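Trusteck

Trusteck is a small market town in the valley of the Wosenik, a slow and rather muddy river which it shares with its smaller neighbour, Irkar, a short walk downstream. The town is known chiefly for its spring cheese fair, held each April on the sloping green behind the mill, and for the long-running and generally good-natured quarrel over which of the two places first thought of holding it.

History

The oldest part of Trusteck grew up beside a ford, where drovers bringing sheep down from the hills would stop to rest their animals and, by most accounts, themselves. A stone bridge later took the place of the ford, and the inn at its northern end, the Breathnach, has kept its name through several changes of owner and one serious fire. Parish records list 594 people living in the town when the mill was at its busiest. The figure fell by 200 in the years after it closed, though it has crept up again as families have moved out from the larger towns in search of a garden and a bit of quiet.

The fair

The cheese fair began as a simple sale of surplus milk and curds, and it still has something of that homely feeling about it, with trestle tables, borrowed tablecloths and a good deal of tasting before anybody buys. Stalls are limited to 50, and places are usually taken well before the winter is out.
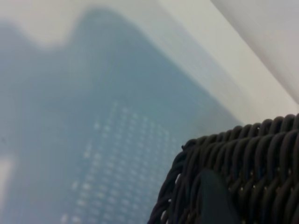 Blue-grey surface with rows of small pale dots, seen out of focus.

The best-known local cheese is a soft, mild one wrapped in nettle leaves, eaten young with dark bread and pickled plums. A firmer kind is made in Irkar, where it is held, quite sincerely, to be the better of the two.

See also: Irkar; Wosenik (river)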